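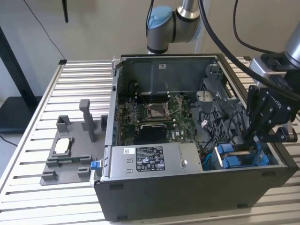
An open desktop computer tower on the work table, with two robot arms reaching in from the top and right.

The online editor of the Udason, a student paper that printed its last regular issue in November, did not want the job at first.

"I applied for copy desk," she said. "They had enough people on copy desk. They asked if I knew how to schedule posts, and I said yes."

The paper had 511 followers then, most of them former staff. Its stories went up once a week in one batch, and a good one drew 200 readers. She started posting each story when it was finished, with a sentence saying what was in it.

"We used to write these mysterious little teasers," she said. "People don't click on those. They want to know if the parking lot is closed."

The parking lot story, about the Stirnen lot behind the library, is still the paper's most shared. It got 764 comments, and she read all of them over two nights. A few were corrections, and the paper ran those the next morning.

Not everything worked. A video series on dining hall food ended after four episodes. A weekly poll was dropped when almost 313 votes came in for an answer that had been put there as filler.

"I wouldn't do the poll again," she said. "The videos, maybe, if somebody else edits them."

She graduates in the spring and is training two sophomores to take over. The passwords are in a folder in the Brzozowska Hall office, and she has asked them to stop keeping a second copy on their phones.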